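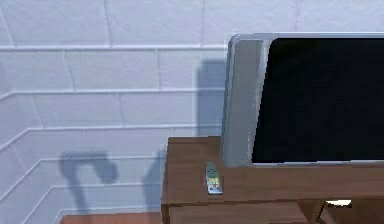
Geltdale Robotics Workshop
Minutes of the Birnanach cell meeting, 26th December

Present: cell lead, simulation, maintenance, controls, safety. Apologies from purchasing.

1. Minutes of the last meeting
Accepted with one correction. Item 4 said the wrist joint on the Birnanach arm had been "fixed." Maintenance asked for that to read "adjusted." The meeting agreed that the two words had been used too freely all year.

2. State of the arm
The arm has 2,221 hours on it. The play in the wrist is back, smaller than in May but in the same direction. Maintenance has tightened the clamp twice and does not believe a third time will do anything. The supplier, Valente, still says the play is within tolerance and has still not sent the tolerance. The cell lead asked whether we had put the question in writing. We had, twice.

Agreed to pull the wrist cover, take the belt off and look at the bearing before anyone orders parts. Valente's suggestion that we replace the whole wrist unit was noted and not taken up.

The gripper pads were changed on schedule. Maintenance would like it recorded that the old pads looked fine, and that the schedule comes from a leaflet.

3. Calibration
The camera-to-arm calibration was redone after the base was re-bolted. Controls reported a good residual. Safety asked what "good" meant if the wrist moves, and there was some discussion. A calibration done over a loose wrist gives a number for that wrist in that position and not a lot more. It will be repeated once the bearing has been looked at. Until then the present values stay loaded, with a note in the log.

4. Mura living room model
Simulation presented the latest build of the Mura room, which is the one the arm is set up against for the remote pickup. The remote is on top of the TV stand, by the bottom left corner of the television, lying mostly front to back with the far end leaning a little left. Simulation considers this the hard case, as the gripper has to come in with the television close on one side.

The meeting was shown a render and was not as impressed as it had been asked to be. Points raised:

a) The silvery strip between the gray side panel and the screen has jagged edges. Simulation says this is a surface problem in the television model and affects looks only. Controls is not convinced. If the collision shape was made from the same surface, the planner may be keeping clear of teeth that are not on any real television - or, worse, may have been given no proper edge there at all. Collision shape to be displayed by itself and checked.

b) There is a bright white patch in the open compartment under the top of the stand. No one present could say what it was. Simulation thinks it may be a gap letting the background through. To be found and closed.

c) Shadows. There is one beside the television, one against the side of the stand, and a hooked one shaped like a bent-neck lamp. The cell lead asked if a lamp is in the model's object list and whether the planner has it as an obstacle. Simulation will look it up. Controls pointed out that a shadow on the wall tells the arm nothing, and that we have been caught before by objects that were set to cast shadows and not to collide.

d) The front edge of the stand is slightly uneven in outline. Accepted as it is, provided the height of the top is right. That height has not been checked against the real stand since the new feet went on.

e) The wall blocks were praised by simulation. The meeting had no view on the wall blocks.

5. Pickup results
Simulation reported 800 runs with 359 failures on the earlier build. Asked how many of the failures were the planner giving up and how many were the gripper missing the remote, simulation could not separate them, as the log writes the same code for both. The cell lead said that a failure count without causes was not a basis for setting up anything, and nothing in the cell will be changed on the strength of it. The log is to be altered so the two have different codes, and the runs repeated.

Simulation asked whether the grip force could be raised in the meantime. Refused. The force was set on the real arm with a real remote and there is no evidence against it.

6. Stopping and guarding
The door switch was tested and works. Safety found the stop button on the far side partly hidden behind a cable tray, which is the third time. The tray is to be moved. Strapping the cable to one side, as before, will not be accepted.

7. Routine care
The weekly sheet now has 16 lines. Maintenance believes several are ticked without being done, and offered the evidence that "fan filter wiped" was ticked in a week when the filter was out of the machine. Sheet to be shortened. Lines to stay: belt tension, wrist play, pads, cable wear at the elbow, door switch. Others to be argued for one at a time by whoever wants them.

8. Actions
Maintenance: open wrist, inspect bearing, report with photos. Move cable tray. Draft short sheet.
Simulation: collision shape of television, white patch, lamp entry, split failure codes, rerun.
Controls: repeat calibration after the bearing check. Measure real stand height and pass it to simulation.
Cell lead: ask Valente for the tolerance again.

9. Any other business
Simulation asked if the Mura room could be called "validated" in the year-end summary. It could not. "In use" was agreed.

Next meeting when the wrist is back together.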